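4.2 How the cord goes in

We had expected, when we first sat down to plan the study, that the interesting part of repacking a small corded appliance or accessory would be the fit of the object in its carton. Most of the earlier writing on household and back-room packing treats it that way, as a puzzle about shape and volume, and our own coding sheet began life with 11 columns for the object and a single, rather lonely column for the cord. By the end of the Hunent sessions that single column had grown into a whole page of its own, and this section is mostly an account of why.

The returns counter at Hunent receives keyboards, mice, desk lamps, phone chargers and a steady trickle of headsets, and every one of them has to be put back into a carton before it can be shelved. Across the full collection period we logged 1,785 items. Of these, 13 were set aside as incomplete or damaged, leaving 1,772 for analysis, and 572 of those were computer mice with a fixed cord. We concentrate on the mice here. They are small, they are all much the same shape, and the cord is several times longer than the thing it belongs to, so that whatever trouble a cord can cause, a mouse will show it quite generously.

Three orders of working came up again and again. In the first, which we call body first, the mouse is laid in the carton and the cord is gathered in after it. In the second, cord first, the cord is coiled or folded on the table, laid down as a sort of nest, and the mouse placed on top. In the third, the two go in together as one bundle, usually with the cord wound around the body. Body first was by far the commonest in shallow cartons, where there is no depth to speak of and a nest would only push the mouse up against the lid. Figure 3 belongs to this group.

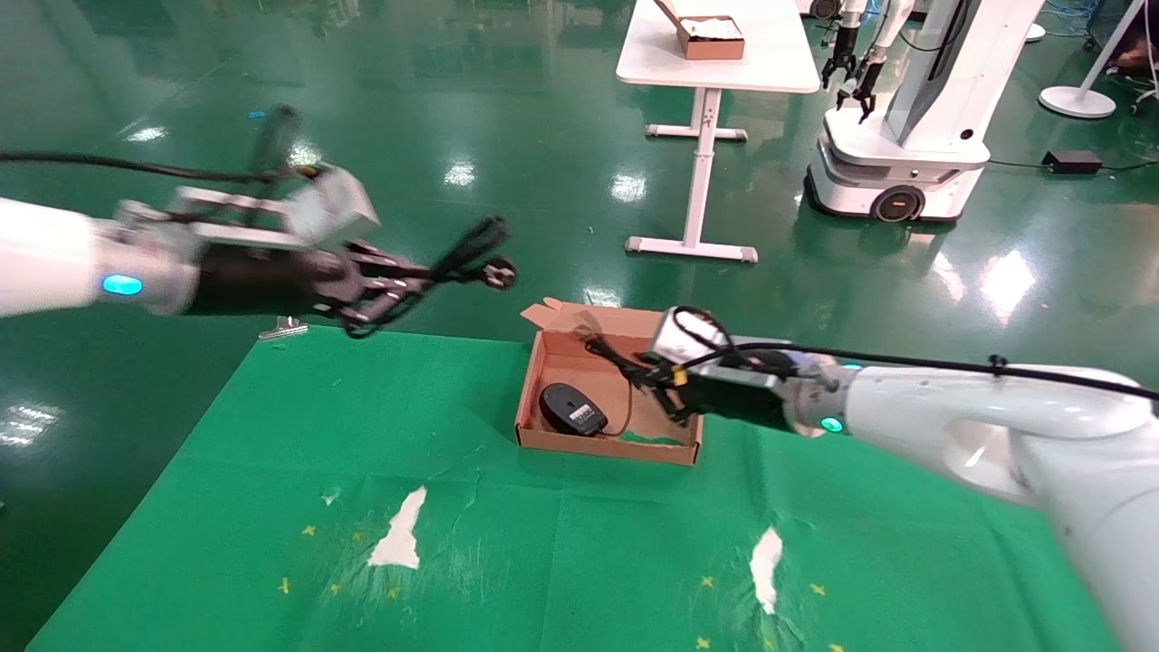
Karabo Pretorius put it to us, on reading an early draft, that body first is really two jobs pretending to be one, and that we ought to time them separately - the mouse is finished the moment it touches cardboard, and everything after that is cord. Pretorius added that in the Ngubane stockroom the second job was always the one that held up the line, and that new staff were told to mind the plug end before anything else.

We took the advice, and are very glad we did. Figure 3 shows a black mouse with a glossy top and a gray side panel, lying towards one corner of a shallow brown cardboard tray with its lid flap folded up at the back, while its cord is still up in the air. Timing from that point onward gave us a much cleaner picture of where the effort goes. The median time to place the body was 3 seconds, and the median time to bring in the cord was 24. We had guessed at a difference, but a friendlier one.

A corner placement, incidentally, turned out to matter more than we had supposed. When the mouse was set in the middle of the tray the cord had to be shared out on either side of it, and it would very often spring back over the rim as the flap came down. When the mouse was set to one side, the remaining floor of the tray made one decent-sized space, and a loose coil would usually settle into it without much coaxing. Pierina Ferri, who coded the greater part of the Hunent material, began marking these as "parked" placements, and we have kept her word for it throughout the tables.

The stiffness of the cord is the other thing we should mention before moving on. Rubbery cords remember the way they were folded at the factory and will go back to it if they are let. Braided ones, such as those on the Panex models, have no memory at all and simply lie where they fall, which sounds like a kindness but makes for an untidy coil unless it is held together until the flap is nearly shut. Twist ties would settle the question in either case, though so few came back with the goods that we could not treat tied cords as a group of their own.

It may also be worth saying a little about the surface under the carton. A cloth stops a light tray from sliding when a cord is drawn across its edge, and on the bare laminate benches we used in March, before the cloths were laid, the carton had to be steadied in a good many trials. We have left those March trials in the totals but not in the timings. The Mirkell cartons, which are heavier and have a tuck-in lid, behaved much the same on either surface, and we return to them in section 4.3, where the lid itself becomes the difficulty.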